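Brollow Opens Demonstration Program for Household Handling Tasks

November 14, 2023

Brollow has opened a program in which members of its staff and the public record everyday household tasks by hand for use in teaching robot arms. The program is based at the Hetness building, on the ground floor, and is run jointly with Prosix, which supplies the recording equipment and maintains the software that stores and sorts the results.

Participants carry out short tasks at a table with a hand-held gripper. The tool opens and closes in the same manner as the gripper on a robot arm, and a camera mounted on it records each movement from start to finish. The recordings are then used to train a control program, which is tested on a fixed arm in the adjoining room.

A trial period began in September. By the end of October, participants had completed 3,962 recordings that passed review. A further 281 were set aside, most of them for reasons of timing or because the session had been stopped before the task was complete. Recordings that are set aside are kept for study but are not used in training.

Beverley Treloar, who directs the program for Brollow, said the trial had given the organization a clear view of how much preparation new participants require.

"We had planned for half a day of instruction," Treloar said. "Most people were comfortable with the tool well before lunch. What took longer was learning to work at a steady pace and to finish one movement before starting the next. People are quick with their own hands, and they have to slow down a little."

The first group of tasks concerns cloth. Participants fold, unfold, turn and move towels, napkins and cleaning cloths on flat surfaces. A second group, covering cups and small containers, is scheduled to follow when the review of the cloth recordings is complete.

According to the program outline, cloth was chosen first because it is common in homes and care settings and because its shape changes each time it is handled. A cup may be picked up from the same place on its rim many times over. A cloth has to be approached according to how it happens to be lying, and the outline asks for recordings that begin from many different positions.

Brollow has used two methods of demonstration in earlier work. In the first, an operator in another room moved the robot arm by remote control while watching a screen. In the second, the operator held the arm directly and guided it through the task. Both methods remain in use for tasks that involve heavier objects. The hand-held tool was adopted for the present program because it allows several people to record at the same time without an arm at each table.

The organization will continue to collect remote-control recordings on 2 arms at the Hetness building. These will serve as a comparison set, and the results from the two kinds of demonstration will be reported separately.

Each session lasts one hour, with a break at the midpoint. Participants receive a task card, complete three practice attempts and then begin recording. A supervisor is present throughout and may ask that an attempt be repeated. Cards specify the starting position of the item, the required result and the point at which the gripper is to be opened, but do not prescribe the path that the hand should follow.

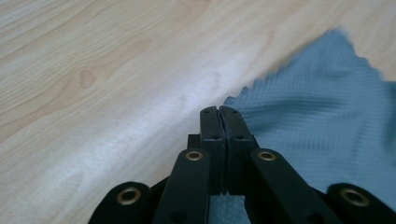
For cloth tasks, the cards give particular attention to edges. Participants are asked to bring the tips of the gripper to the edge of the cloth at a low angle, to close only when the fabric is between the fingers, and to lift slowly. Attempts in which the cloth slips are not automatically rejected. If the participant recovers the cloth and completes the task, the recording is passed to a reviewer, who may mark it as a corrected attempt. Treloar said corrected attempts were of value and that new participants were often surprised to learn this.

"They apologize to the supervisor," she said. "We ask them to carry on. A robot will lose hold of things as well, and it needs to have been shown what to do next."

Review is carried out by a team from Prosix. Each recording is viewed once at full speed, and one in ten is viewed a second time by a different reviewer. The supervisors meet with the reviewers every two weeks to discuss cases on which they disagree. Revised task cards are issued after these meetings when a change in wording is needed.

A total of 153 people took part in the trial period. They included Brollow employees, students from nearby colleges and residents who responded to a notice in the local library. No technical background is required. Participants must be at least 18 years of age and able to stand or sit at a table for the length of a session. Tables of adjustable height are available on request.

Recordings are stored under a session number and do not carry the name of the participant. Participants may ask for their recordings to be withdrawn at any time before the review of that session has been completed. A written statement on the handling of recordings is provided at the first visit and may be obtained in advance from the program office.

Dobson, which operates residential care homes in the region, has agreed to advise on the selection of later tasks. Its staff have submitted a list of routine activities that take up time during a normal shift, among them the sorting of clean linen and the wiping of dining tables. Brollow stated that no equipment would be placed in a care home during the current phase, and that any later proposal of that kind would be subject to a separate agreement.

The program is funded through the end of next year. An interim report on the cloth tasks will be published in the spring and will include the training results for each task card, together with the number of recordings used.

Sessions are held on weekday mornings and afternoons. Persons wishing to take part may register at the front desk of the Hetness building or by telephone through the Brollow program office.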